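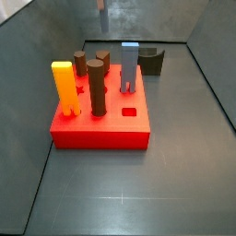 Mireille Perrin wrote in the margin of our first draft that a silent comedy can't be timed with a stopwatch, and that we should say early on what we thought the numbers would tell us. So we start with that.

Our project looked at how long silent two-reelers wait between setting up a gag and paying it off. We watched seven shorts from the Loletti collection, held at the Eltstead library, and logged every gag we could agree on. The final log has 642 entries. Each one gives the reel, the start of the setup, the payoff, and whether an intertitle comes between them.

Agreeing was the hard part. A man steps over a bucket in one shot and puts his foot in it four shots later – is that one gag or two? We settled on one if the bucket stays in the same room. We logged the first reel of The Jacquet Wedding twice under different rules before we were happy with this.

Intertitles slowed things down less than we expected. In the chase films they mostly come before a setup and hardly affect the wait. In the domestic comedies they often give the payoff away, and the gag that follows plays as a repeat. Zeka at the Seaside is the clearest case, with five cards in the hotel section that each announce what we are about to see. 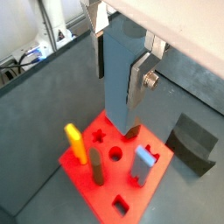
Thibault Marchal asked at the July showing whether projection speed had been taken into account, as the transfers don't all run at the same rate. It had not. We went back and corrected the times for two of the films, which shortened the waits in both but left their order the same. The other transfers have no speed listed, so those times are as we measured them.

We would also drop the category "reaction only" if we did this again. It took in everything from a raised eyebrow to a full faint, and we never used it in the results.

The full log and the second set of rules are in the appendix.

Film History project report | Contact: department office | Back to top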